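# About the Paucar Robotics Club

The Paucar Robotics Club is the after-hours automation program of the Gorkville Technical School. It is open to students in the upper two grades and to first-year students from the Utham campus. Current enrollment is 20. No programming experience is required, but members are expected to pass the safety test before they work inside the taped area.

## What we work on

The club runs one long project per school year. The present one is Drivura, a study of pouring and handling small volumes of liquid with a single arm and a parallel gripper. Students write the motion programs, log each run and keep the bench notes.

Pouring was chosen for the number of variables it involves: tilt angle, tilt speed, height above the target, and the shape of the lip. A change in any one of them shows up in the volume delivered. All pours use water. 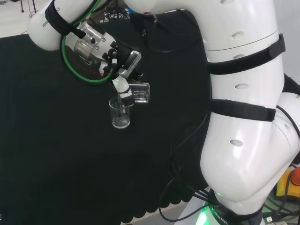
*Franka arm pouring into a small graduated beaker, Drivura bench.*

A full data set for one vessel is 1000 runs. Runs with a spill are kept in the log and marked, and the cloth is changed when needed. At the end of the fall term the best student program landed within tolerance on 92 percent of its runs with the small vessel. Results for the larger glassware are lower – grip position on a smooth curved wall is still the main source of error.

## Equipment and method

The arm is controlled from a desktop computer outside the taped area. An emergency stop stays within reach of the operator at all times. Views from the wrist are used to check how the glass sits in the gripper and whether the printed scale can be read at a given tilt. Glare on the scale is a known problem, and one group is working on it this term.

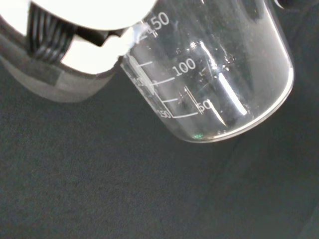
*Wrist view of a tilted beaker, scale marked 50, 100 and 150.*

Members work in groups of up to 6. Each group has one operator, one person on the stop button and one on the log. The roles rotate every session. Code is reviewed by a second group before it is run at full speed.

## Joining

New members are taken in October and again in February. Sessions start at 3:30 p.m. in the automation lab and last two hours. Closed shoes and safety glasses are required – glasses can be borrowed at the door. Sign-up sheets are at the front office on both campuses.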